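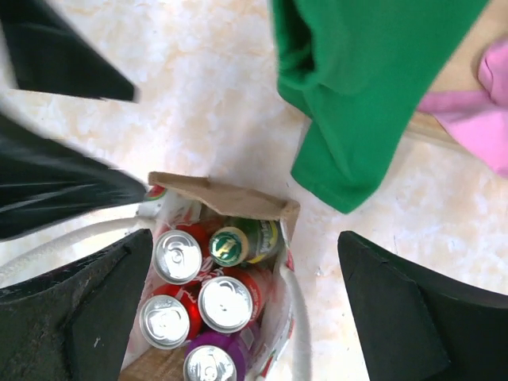

Othmane Helmy, Workplace Reporter
August 29, 2018

The gift-packing room at Kelard has had a robot since June, and it has settled in more gently than folks feared. It takes on the drink bags, the ones with the rope handles and the soda cans standing upright inside — a job that used to leave plenty of sore wrists by evening.

All eight packers are still there, bless them, though their days look different now. Kibet Mfinanga, who spent years filling bags, now checks them and writes the cards, and he says he goes home with enough energy to cook. The team packed 593 bags last week, and two packers are learning to set up the arm themselves.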